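The new branch library in Adton held its open day on Wednesday, and I went over from Mitora on the 10:40 bus. The building stands on the old Plelo dairy site and took 71 weeks to put up. Parking is on the north side, with 81 spaces.
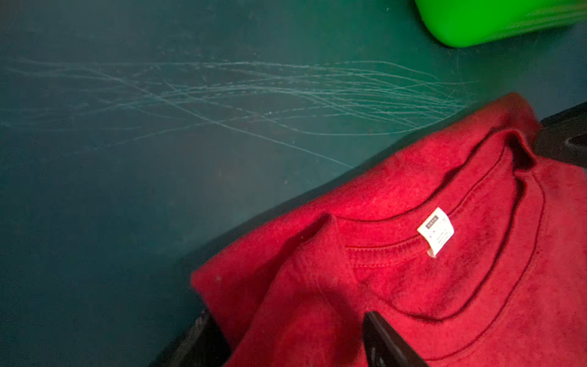

Upstairs

The reading room has 203 seats and faces the river. Mesfin Shiferaw of Birhane, the architects, led the tour and talked mostly about the roof – it carries rainwater to a tank under the children's section. Shelving was still going in on the east wall. The craft and sewing room is at the far end, next to the elevator. 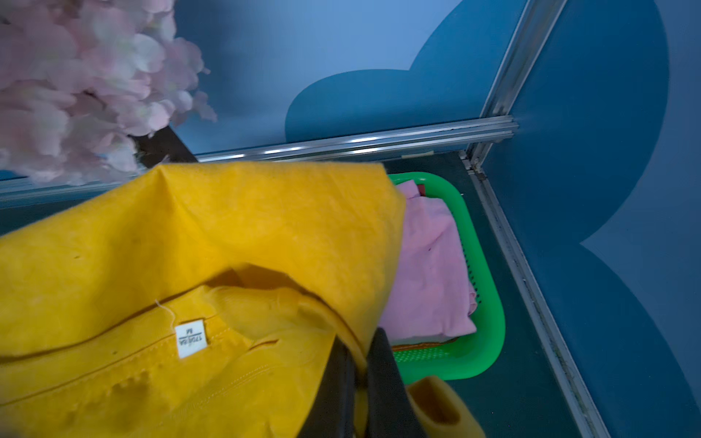 Page last changed: July 26, 2023

The local history room will not open until March. A clerk told us 274 boxes of town records are still in storage and have to be listed first. Study rooms can be booked at the front desk for two hours at a time. 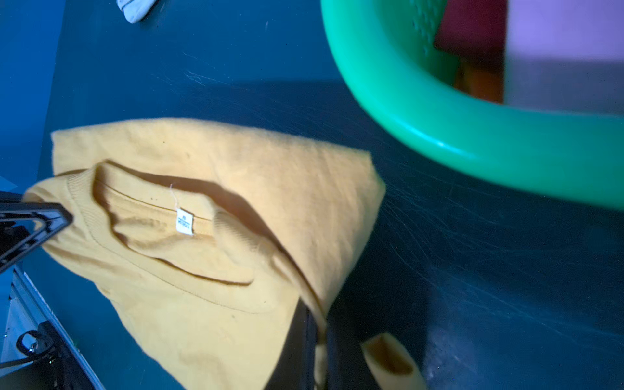

Yellow T-shirt, crew neck.

The tour took just under an hour. Coffee was served in the lobby, and the line for library cards went out the door. Regular hours are 9 to 7, closed Sundays. The bus back leaves from the stop across the street.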